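Karau opens second finishing line for Privura acoustic cones 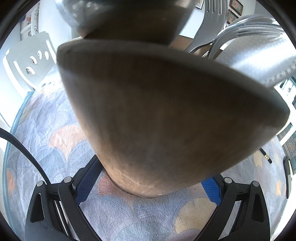

A rounded, conical piece with a finely textured matte surface, held at its tip.

October 4, 2022 — Karau, the maker of sound-absorbing fittings for offices, schools and public halls, has opened a second finishing line at its Tapia works. The line will handle the Privura range of ceiling and wall cones, which until now shared equipment with the company's flat panels.

Work on the new line began after the summer shutdown in August. It occupies the north bay of the building, formerly used for storing pallets and cut board. Floor loading was checked before installation and the existing extraction system was extended to cover the bay.

The Privura range is intended for rooms with hard floors and large areas of glass, where speech becomes difficult to follow. A flat panel presents one face to the room. A cone presents a curved side and a broad end, so that sound reaches it from several directions, and air can pass between neighbouring units. The cones are hung from a ceiling grid or fixed to a wall rail, in rows or in clusters.

Technical changes

With the opening of the line, Karau is also revising the way the cones are fixed. Earlier units used a bonded plate set into the base. The revised units use a threaded insert, which allows a cone to be taken down for cleaning and put back without new adhesive. The insert accepts the same hanger as the existing Privura wall bracket. Customers with older units do not need to replace their rails.

The cones will be supplied in two base diameters, 100 mm and 200 mm. Both sizes are available in the standard colours. Special colours are made to order and carry a longer lead time, which is confirmed when the order is placed.

Surface finish is now checked at two points — after shaping and again before packing. Units that fail the first check are returned for reworking. Units that fail the second are broken down and the material is used as filling in other Karau products.

First installation

The first full order from the line is for the Prametti conference centre, where 927 cones will be fitted above the entrance hall and the two larger meeting rooms. The hall has a stone floor and a glazed front wall, and visitors had reported difficulty in hearing announcements. The order is made up of both sizes, with the larger units placed over the reception desk and the smaller ones along the side walls.

Installation will be carried out in stages so that the centre can remain open. Reverberation time will be measured in each room before work starts and again once fitting is complete. Karau will publish the results as a technical note, including the layout drawings and the spacing used in each room.

Ordering and availability

Both sizes can be ordered now through the usual trade distributors. Samples are available to architects, acoustic consultants and contractors on request. The fixing guide and cleaning instructions have been updated and replace all earlier versions. Prices for the existing wall brackets and hangers are unchanged.

Orders placed under the old part numbers will be filled with bonded-plate units while stock lasts, unless the customer asks for the new version.

About Karau

Karau designs and makes acoustic panels, screens, baffles and ceiling units for commercial and public buildings. All finishing and packing is carried out at Tapia.

Press and technical enquiries: Karau press office, Tapia works

ENDS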